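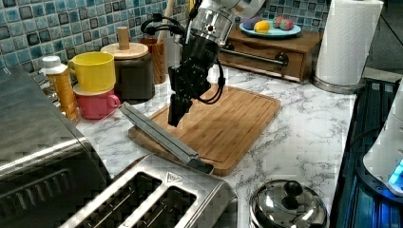 Bamboo board, knife, blue tiles.

So Masthorpe gets a season two. Did anyone finish season one?

They say 4000 people tried for the part of the sister and Hayley Bloxham got it on her first reading. Every actor's biography has that story — I'd like to see the list.

She was good in Haslam, mind. 161 minutes long and she's in it for two scenes.

Lionel Birkett is back as the dad. Same coat, same cough, I expect.

Out in June. I'll give it one episode.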